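Plulonix Survey Desk: Set-up Guide
Section 3. Building an online questionnaire

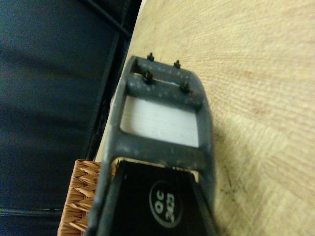 Fig. 3. Dark gray gripper with small black pegs on its crossbar.

Before you start, sign in with an editor account. Viewer accounts can open a questionnaire but cannot save changes to it.

1. From the main menu, choose New, then Questionnaire. Type a working title. Respondents do not see it.

2. Select a question type. For a question where people type a number, use Number Entry. Do not use Short Text. Answers such as "12" and "twelve" are stored separately there and have to be merged by hand.

3. Set the lowest and highest values you will accept. Leave both boxes blank to accept any number, including negatives and decimals.

4. Add an optional comment box below the question if you want people to explain their answer. Each comment can hold up to 900 characters.

5. Under Repeat Entries, choose Block or Flag. Block turns away a second entry from the same browser. Flag keeps it and marks it in the results table.

Note: People who share a computer, as in a library or classroom, will be stopped by Block. Use Flag in these places.

6. Click Preview and fill in the form yourself at least once. Preview answers are not counted.

7. Click Open to Public. Copy the link from the Share tab.

Caution: Once the form is open, changing a question type erases all answers to that question. Export the results first.

The Darkby plan closes a form automatically at 3,000 responses. The Skirnlow plan has no limit, but the results table refreshes only every 2 hours. To refresh it sooner, click Update Now.

For ranking and tie settings, see Section 4.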